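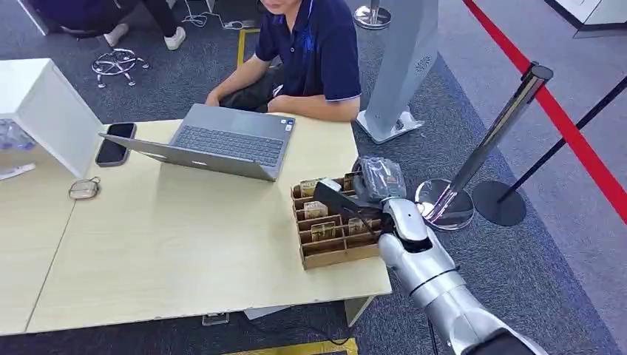

How does a video game remember where you were?

You've been playing for ages. You've got past the swamp, found the lantern, beaten the giant crab. Then it's teatime. You switch off. On Thursday you switch back on and – there you are, lantern and all. How?

Saving, that's how.

What gets saved?

Not a film of everything you did. Way too big! Mostly it's a list. Very long, very boring to read. Let's take a made-up land called Tralari, with a hero who goes off exploring. The list might say:

Place: Whitlock Bridge
Coins: 117
Lantern: yes
Giant crab: beaten

That's enough for the game to build everything again. It already knows what a bridge looks like and how the crab walks. It only needs the bits that are yours.

True or false, on or off

Loads of the list is tiny yes or no answers. Is the door open? Have you met the miller? Programmers call these flags. A big adventure can have a lot of them. Say ours has 2376. One for every chest, door, and grumpy villager. Open a chest and its flag flips to yes, so it stays empty next time. No getting the treasure twice, sorry.

Where does the list go?

A game uses two sorts of memory. The quick sort is for things happening right now, and it forgets the lot when the power goes off. The slower sort keeps hold of things. Saving means copying your list from the quick one to the slow one. Some games also send a copy over the internet to a big computer somewhere else, so you can carry on with a different machine.

Why can't I switch off while it's saving?

Becuase the list might be half written. Imagine stopping in the middle of a shopping list – "milk, eggs, ban". Bananas? Bandages? The game can't tell either. Careful games keep the old list until the new one is finished.

Before saving

Some old games gave you a password instead. You copied it on to paper and typed it in next time. Get one letter wrong and you had to start again. Ouch.

Try it

Make up your own hero. Write a save list in 40 words or less, then give it to a friend. Can they they tell where your hero is and what's in the bag?

Words to know

Flag: a yes or no the game remembers.
Autosave: when the game saves without you asking.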